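Home | Topics | World News | Conflict and Displacement | Ask | Log in

Print this page | E-mail this page
Reading time: 4 min

Why do two reports on the same shelter give different displacement totals?

Posted by Eldana Araya, Dec 27, 2019

I am putting together a timeline of the fighting in Stindosora district for a local history newsletter, and I am stuck on one figure.

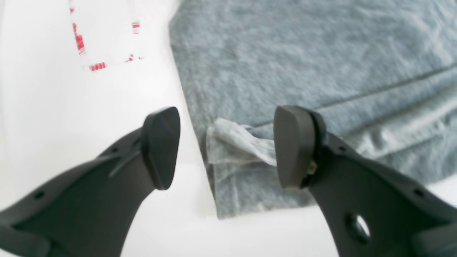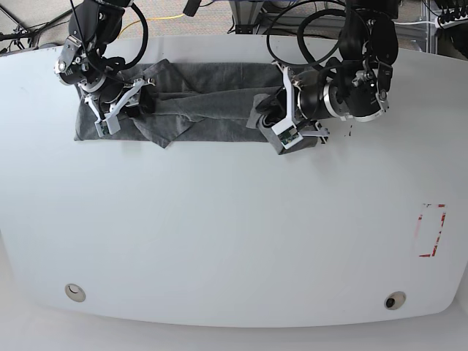 First: gripper fingers against a white surface. Second: two robotic arms and a dark gray cloth on a white table.

After the shelling in April, people from the river villages were moved to the school complex at Ultuvholm. A wire story filed from there says 1,005 people were displaced. The district bulletin, which covers the same days and names the same school, says 703. Neither one mentions the other, and neither has a correction attached. The wire story also has a photo caption saying that 62 families had arrived "overnight," and that number doesn't appear in the bulletin at all.

I have read both several times. The wire story uses "displaced" throughout. The bulletin switches between "displaced" and "sheltered" and at one point says "registered." I don't know whether these are meant as synonyms.

What I would like to know is which number to print, and whether there is a standard way to note the other one. I only have space for a line or two. Space for a full explanation would mean dropping the paragraph on the ceasefire talks, and I don't want to do that.

tallysheet wrote:

They are probably not measuring the same thing, so I would not choose one over the other until you know what each one covers.

"Displaced" normally means everyone who left home because of the fighting, wherever they ended up. That includes people staying with relatives, people in rented rooms, and people who crossed into the next district. "Sheltered" means people sleeping at a given site. "Registered" means people whose names are on a list at that site, and it can be higher or lower than the number sleeping there. A family can register in the morning and leave for a cousin's apartment by evening without coming off the list. Another family can sleep in the gym for two nights before anyone takes their names.

If the wire figure is for the whole river area and the bulletin figure is for the school, then both can be right. The gap would be the people who fled but didn't go to the school, or who went there and moved on. You can't establish that from the numbers alone. Check the sentence before the figure in the wire story. Wire copy gets cut from the bottom and sometimes from the middle, and the phrase that said "in the district" may have been in a longer version. Look for an earlier or later filing with the same dateline and compare the second and third paragraphs.

Also check the "as of" time. A site total taken at noon and one taken at midnight on the same date can differ a lot in the first two days. Bulletins usually carry a cutoff time in small print under the table or on the last page. Wire stories usually don't, but the filing time gives you an upper limit.

The family figure is a separate matter. Do not multiply it by an average household size to try to reach either total. The caption says those families arrived overnight, so it describes one night's arrivals and tells you nothing about who was there before. Captions are also often written by a different person from the one who wrote the story, working from different notes.

For a short entry I would print something like this:

"The district bulletin listed 703 people at the Ultuvholm school; a wire report put the number displaced at 1,005."

That attributes each figure and keeps each source's own noun – except that I wrote "listed," which you should change to whatever verb the bulletin uses next to the number. If it says "sheltered" there, use "sheltered."

northbank wrote:

Use the lower one. The official one is always safer.

tallysheet wrote:

I disagree with that as a rule. A district office can undercount as easily as a reporter can overcount, particularly when its staff only covers one building. Lower and safer are different things.

Cama Desk wrote:

Adding to the long reply, which I agree with except on one point. Before looking for other filings, see whether the bulletin was reissued. Many are put out again a few days later under the same title and issue number with a revised table, and the first version gets overwritten online. If your copy is a printout, compare it with whatever is posted now. If they differ, cite the date of the one you used.

On style, "about" should only go in front of a figure if the source had it there. I see "about 1,005" in print fairly often and it makes no sense. A count that exact is either a count or it should be rounded.

If you keep a source sheet for the newsletter, enter the three figures on separate rows with columns for unit (people or families), place, time, and the exact wording. Leave a cell blank when the source is silent.

Eldana Araya wrote:

The bulletin has a cutoff time on the back page, which I had missed, and it is the evening before the wire story was filed. The word beside the 703 is "registered." I have not found a longer version of the wire story yet. I will run the two-source sentence with that verb and leave the families out.

Print this page | E-mail this page
Previous | Next | Back to Conflict and Displacement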